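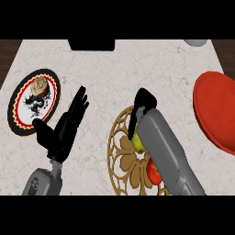 Zuletzt geändert: 2022-12-11

Haushaltsroboter: Wie weit ist die Küche?

Im November hat die Arbeitsgruppe von Zulkifli Manurung ihre Zwischenergebnisse zum Projekt Piller vorgelegt. Untersucht wird darin, ob zweiarmige Roboter einfache Arbeiten in der Küche übernehmen können: Obst und Gemüse umräumen, Gebäck auf einen Teller legen, einen Tisch für die nächste Mahlzeit vorbereiten. Die kurze Antwort lautet: in der Simulation teilweise, im Haushalt noch nicht.

Gerechnet wird vorerst ausschließlich am Computer. Die virtuelle Arbeitsplatte hat eine helle Marmoroberfläche, darauf liegen in einer der Szenen eine Birne und eine Tomate auf einem goldfarbenen Untersetzer mit durchbrochenem Muster, daneben ein ovaler Teller mit einem rosenförmigen Gebäckstück. Die beiden Arme sind grau, die Greifwerkzeuge schwarz. Solche Szenen lassen sich in großer Zahl erzeugen, jedes Mal mit anderer Anordnung, anderem Geschirr und anderem Licht. Für Piller wurden 2000 Anordnungen angelegt. Ein Versuch gilt als gelungen, wenn der Gegenstand am vorgegebenen Platz liegt und nichts anderes dabei verschoben wurde.

Von den 2000 Versuchen mit je einem Gegenstand wurden 1944 nach dieser Regel gewertet, der Rest wurde wegen Rechenfehlern in der Kontaktsimulation aussortiert. Die Erfolgsquoten stehen im ausführlichen Bericht, der nach der Durchsicht durch die Partner erscheint. Vorab teilt die Gruppe nur die Rangfolge mit. Am besten gelingt das Greifen von festem, annähernd rundem Obst, das frei steht. Deutlich schwieriger wird es, wenn zwei Stücke dicht beieinander liegen. Die Finger brauchen Platz, und wer zur Birne will, stößt leicht an die Tomate daneben. Am schlechtesten schneiden flache Gegenstände ab, vor allem Teller. Man kommt schwer unter den Rand, und beim Anheben verrutscht, was darauf liegt.

Eine offene Frage bleibt der Druck. Eine reife Tomate verträgt weniger als eine unreife Birne, und das Aussehen gibt darüber nur begrenzt Auskunft. Im Modell haben alle Gegenstände einer Sorte dieselbe Festigkeit. In einer richtigen Küche ist das nie so. Gebäck ist noch einmal ein anderer Fall, weil es bricht oder krümelt, und Krümel kommen in der Simulation bisher gar nicht vor.

Manurung warnt deshalb davor, aus den Zahlen zu viel abzulesen. »Wenn wir sagen, die Aufgabe ist gelöst, dann meinen wir: in dieser Umgebung, mit diesen Gegenständen«, sagte er bei der Vorstellung. Ob dieselbe Steuerung auf einem echten Gerät funktioniert, soll im kommenden Jahr geprüft werden. Die Firma Kanagaratnam stellt dafür einen Versuchsstand mit zwei Armen zur Verfügung. Geplant sind zunächst 12 Gegenstände aus dem normalen Handel, darunter Obst, zwei Teller und eine Schüssel. Gläser sind im ersten Durchgang nicht vorgesehen.

Mehrere Mitglieder haben nach der Veranstaltung gefragt, wie es mit dem Abwasch steht. Dazu gibt es in Piller keine Ergebnisse. Wasser, Schaum und nasse Oberflächen sind aufwendig zu rechnen, und die Gruppe hat sich auf trockene Arbeiten beschränkt. Das Nachbarprojekt Mirken beschäftigt sich mit dem Einräumen einer Spülmaschine, steht aber noch am Anfang. Wäsche und Betten macht derzeit keine der beiden Gruppen.

Im Betrieb sieht es etwas anders aus als zu Hause. In der Kantine von Skumstead, wo seit dem Frühjahr über eine automatische Tablettbestückung nachgedacht wird, sind die Bedingungen günstiger: gleiche Teller, gleiche Höhe, fester Platz für jede Komponente. Unter solchen Umständen reicht oft eine einfachere Maschine mit einem Arm und einem passenden Sauger. Zwei Arme lohnen sich erst dort, wo einer halten und der andere arbeiten muss, etwa beim Öffnen von Behältern. Skumstead will über eine Anschaffung erst entscheiden, wenn die Messungen am Versuchsstand vorliegen.

Zum Zeitbedarf noch eine Anmerkung, da sie in der Diskussion mehrfach aufkam. Die Abläufe in den vorgeführten Filmen waren beschleunigt wiedergegeben. In Originalgeschwindigkeit braucht der simulierte Roboter für einen einzelnen Handgriff merklich länger als ein Mensch – beim Umgreifen von einer Hand in die andere sogar ein Mehrfaches. Für eine Nachtschicht mag das genügen, für ein Frühstück zu viert eher nicht.

Der Bericht kann nach Erscheinen über die Geschäftsstelle bezogen werden, Mitglieder erhalten ihn kostenlos. Wer eigene Vorschläge für Gegenstände hat, die in die Versuchsreihe aufgenommen werden sollen, schickt sie bitte mit Maßen und Gewicht an die Redaktion. Lebensmittel bitte mit Angabe der Sorte.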